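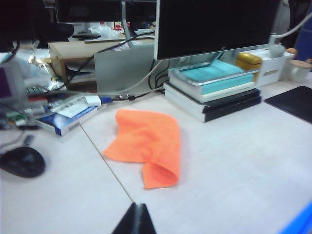 Can a robot tidy your room yet?

Short answer: no. Longer answer: it can do a tiny bit of it, slowly, if a grown-up stands close by.

You may have seen films of robots folding towels or wiping tables. They look brilliant! But ask a few awkward questions before you believe them. Has the film been speeded up? How many tries did it take? Is somebody steering the robot from the next room?

Take a cleaning cloth. You can pick one up without thinking. For a robot it is a horrible object. A cup stays cup-shaped when you lift it, but a cloth flops, folds and curls, and it hardly ever looks the same twice. The robot has to decide where to pinch. If it pinches too high, it grabs nothing. Too low, and it bumps the desk.

Then there is the mess. Cables, bottles, boxes and a computer mouse can all share one desk. You know which of those you mustn't knock over. A robot has to be taught.

Leonardo Negri works on a robot arm called Zuccaro. In June he set it one job: pick up a cloth and put it in a tray. It had 147 tries and managed it 11 times.

"People ask me when it will do the washing-up," he says. "I tell them to buy a sponge."

Robots are good at some jobs. In factories they can do the same movement all day, with every part waiting in the same place. Your bedroom is nothing like that (is it?).

So next time an advert promises a robot helper, ask to see it pick up a sock. Then move the sock and ask again.

Words to know
Gripper: the part of a robot that holds things.
Sensor: a part that measures something, such as light or touch.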